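Re: [homeoffice] painting old furniture white

Princess Catacutan wrote:
> The Novar primer sticks to anything, no sanding. One coat, two hours,
> done. I did 300 square feet of cabinets with it and I'd do it again.

I'd like to hear how those cabinets look in April, Princess. I've read that "no sanding" line on every can since I started refinishing, and I still own the dresser that peeled in sheets.
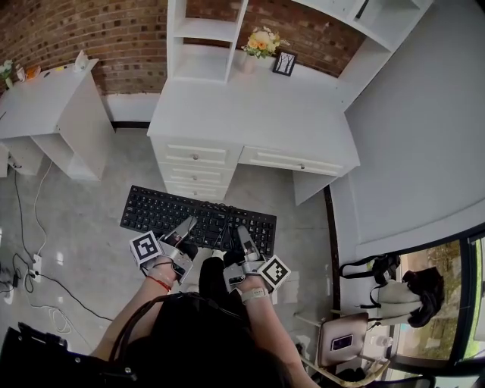
My real gripe is with cure time. Two hours gets you dry to the touch – it doesn't get you hard. The Kragh enamel people talk the same way, and their own data sheet says 30 days. Put a small vase or a picture frame on the back of a white desk in week one and you may be peeling it off in week three. Drawer fronts worry me more, with hands on them all day.

Has anyone here tried the Grornard stuff over old varnish, without sanding, and kept it past a year? Photos of the edges, please.

Jolene Ruddock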